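Chapter 6
Stocking Rate and Pasture Allowance

The stocking rate of a pasture is the number of animals kept on a given area of land for a given length of time. All three parts of the definition matter. A statement that a farm "runs 74 head" says little until the acreage and the length of the grazing season are known. Two farms with the same herd and the same acreage may differ widely in grazing pressure if one feeds hay for half the year.

Stocking rate should be kept apart from stocking density, a term used for the number of animals on a paddock at one moment. A herd that moves through a set of small paddocks may be held at high density while the stocking rate of the whole farm stays low. Chapter 3 treated density in connection with trampling and manure spread. The present chapter deals with the longer view: how many cattle the land can feed in a season, and how the grower arrives at that number before buying stock.
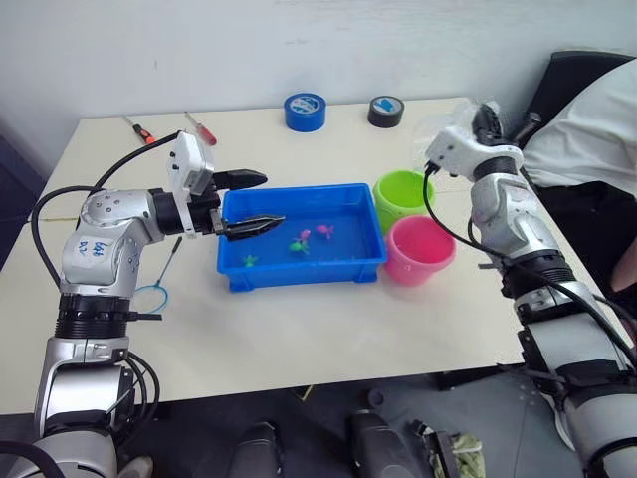 The usual starting point is the animal unit, taken in this book as one mature cow of 1,000 pounds, with or without a nursing calf. Other classes of stock are expressed as fractions or multiples of it. Yearlings are entered at less than one unit, mature bulls at more. Where actual weights are known they should be used, as frame size varies so much between breeds that a simple head count can mislead. A bull weighing 1,548 pounds, converted on body weight alone, counts as 1.55 animal units.

Forage supply is estimated next. Clipped and dried samples give the most reliable figure, and the method is set out in Section 6.2. Only part of the standing forage can be assigned to the herd. The rest is left as residual cover, or is lost to trampling, insects, and fouling. The share assigned to livestock is called the allowable use, and on continuously grazed land it is commonly set well below half.

Godinho and Vasiliu compared stocking plans on the Falcão and Trururex farms, beginning in April of each year. Both farms had set their herd size from the previous season's growth. Glória Godinho's field notes show that the plan held at Falcão, where rainfall was steady. At Trururex a dry spring left the herd over 6 animal units too large, and the shortfall was met with purchased hay. Sebastian Vasiliu's later analysis put more weight on the date at which the shortage was recognized than on the shortage itself – a point taken up again in Section 6.4.

The worked problems in this chapter use short tons and acres. Students should carry units through every step and round only the final answer, always downward to a whole animal.

Related chapters
Chapter 3: Paddock Size and Stocking Density
Chapter 5: Measuring Forage Growth
Chapter 7: Water and Shade
Chapter 8: Selecting a Herd Bull
Appendix B: Animal Unit Tables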